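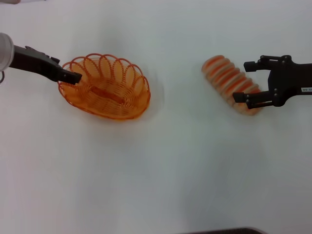
Yesenia Serrano wrote in to say that a written rule for when an episode counts as a success is wasted effort, since any operator can tell. I disagree, and the reply is too long for one post. Thread.

1/ Our rule at Restthorpe used to be one line: "object is in the container." Two operators at the Ustley bench labeled the same 78 episodes with it. They disagreed on 30. Both were experienced and both were sure.

2/ Most of the disagreement was over objects that ended up leaning on a rim. One operator called that in. The other wanted it below the rim. The rule didn't say, so both were following it.

3/ Current wording: the object is supported only by the container, no part of it touches the table, and both grippers are open and clear. All three must hold at the last recorded moment. If you can't tell from the recording, the label is "unclear." Unclear is a valid label. Use it.

4/ Open wire baskets need their own line. A finger can pass through a loop and stay there after the jaws open. We count that as contact. The arm has to back out without moving the basket before the episode can be marked a success.

5/ Stacked items that lie on their edges also need one. If the stack is picked as a unit, it has to arrive as a unit. One disc left behind is a partial. Do not round a partial up — the people training on the data have no way to undo that.

6/ Start conditions go in the same document. Grippers open, container empty, nothing touching a jaw. If the item is already in contact with a finger at the start, discard and reset. Do not nudge it away with the arm and keep recording.

7/ On two-arm work: write down which arm is allowed to touch what. Our default is that one arm may steady the container and the other handles the item. A handoff is a separate task with a separate name. Mixing the two under one name cost us 435 episodes in the Narora set, all relabeled by hand.

8/ Version the rule. Every episode stores the rule version it was labeled under. When the wording changes, old labels keep the old version until somebody reviews them. We have more than 907 episodes still on version 1 and they are excluded from any success rate we report.

9/ Chávez asked for a tolerance in millimeters on the rim test. We tried it. Operators can't judge it by eye and the depth data near thin wire is too noisy to do it for them. Contact or no contact is the test we kept.

10/ Yesenia, if you want to check your own team, have two people label one day of recordings separately and compare. Send me the ones you split on. I'd like to see if they fall under 4 or 5.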